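Perspectives > Automation > Data Practice

This site uses cookies to remember your reading preferences. Accept | Manage settings

The Case for Slower Collection

May 27, 2025

Institutions that train robots from human demonstration have fallen into the habit of reporting their progress as a total. A program announces that it has gathered so many examples, a second program announces more, and funding follows the larger figure. It is the position of this office that the total, taken alone, says little about what a learning system will be able to do.

Our own record is instructive. Between September and the close of the winter term, the Nivham laboratory gathered 1563 demonstrations of tabletop tasks with two-arm stations. On review, 1303 were judged usable. Of those, 815 came from only 14 starting arrangements of the objects. An operator who resets the table the same way each morning will produce clean, quick and nearly identical examples, and a system trained on them will learn that arrangement very well.

Board games show the difficulty plainly. A chess piece is small, its neighbors are close, and an arm reaching for one piece must pass over others. The set must be handled from crowded positions and from sparse ones, with the tray and basket moved from time to time. Each change costs minutes that do not appear in any total. Operators who are paid or praised by the count will understandably avoid them.

We therefore recommend that Rudedska and its partners at Sowah report the number of distinct starting arrangements beside every total they publish. We further recommend that failed attempts be kept and labeled. A dropped piece followed by a sound recovery is often worth more to the system than another smooth placement.

It will be objected that such rules reduce output. They will. The Ollolby station has worked under a similar rule for one term, and its weekly count fell. Its operators now spend a fair part of each session setting the table, and we consider that time part of the work. 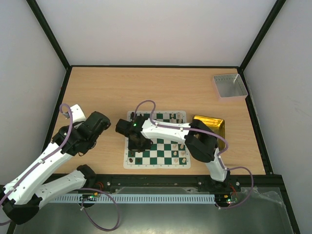
The same reasoning applies to the choice of operators. A collection made by one practiced pair of hands carries the habits of those hands, and partners should state in each release how many people contributed and how the sessions were divided among them.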